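Chapter 4
When the Arm Stops and You Don't Know Why

The first robot fault I ever had to write up took me 12 minutes to find and the best part of a July to understand. I was working for a small firm called Nukberg, where we had an arm that lifted trays off one bench and put them down on another. One afternoon at ten past three it stopped dead with a tray in mid-air. No bang, no smoke, no warning light. It just hung there.

I did what most beginners do. I pressed reset, the arm woke up, and it carried on from where it thought it was. Sadly it was wrong about where it was, and it put the corner of the tray into the bench a hand's width from my elbow. I wasn't hurt, but I did go and sit down for a bit!

So this chapter is about faults, and mostly about what you do in the first few minutes of one. We'll get to the wiring and the logs later on (sections 4.3 and 4.4, if you're impatient). First I want you to think about where your body is, where your hands are and what you're looking at, because people get hurt during the fixing far more often than you'd guess from reading the manuals.

Take something as ordinary as reaching past a table to get at a device on the wall. You lean in, you stretch out one arm, and all your attention goes to the ends of your fingers. Meanwhile there's a cable down there, and whatever your other hand is doing has been forgotten completely. 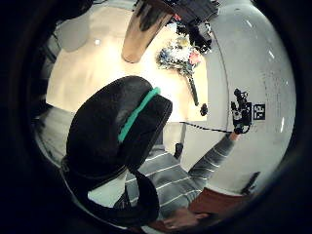

Figure 4.1 Reaching for a wall-mounted device beside the label "32".

My old supervisor, Charalambos Konstantinidis, called this "going down the tunnel". He made us say out loud what we were about to touch before we touched it. I felt a proper fool doing it for the first week or so. Then I caught myself saying "I'm going to unplug the Lanex box" while my hand was on a different plug altogether, and I stopped feeling foolish.

The fault on our arm turned out to be a position sensor with a cracked connector. It dropped out for 30 milliseconds at a time, and only when the arm was stretched right out. The controller noticed, stopped the motors as it should, and then threw away its idea of where the joints were. Pressing reset brought back the last saved position, and that was out of date. Every part of the system did what it had been told to do, and the tray still hit the bench.

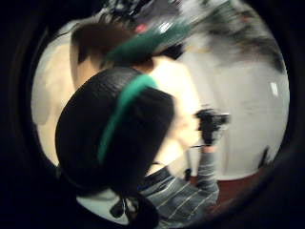
A record made at the time is worth more than anyone's memory of it. When we finally wrote our report I was certain I'd looked at the screen before pressing reset. Charalambos had been standing behind me and was just as certain I hadn't. The log agreed with him — the status page was never opened. I'd have sworn to it, too.

At Clelden, where I went next, they kept a fault book next to each machine, a real paper one with a pencil on a string. The oldest had more than 200 entries in it, and you could follow one loose screw through eleven pages of people tightening it. I've borrowed several of those entries for the exercises, with the rude bits taken out.

Before you go on to section 4.1, find a machine you use often and write down what you'd do if it stopped halfway through a job. Put the steps in order, and say where you'd be standing for each one. Keep the sheet, as you'll need it again when we come to the Giannakopoulos checklist in section 4.2.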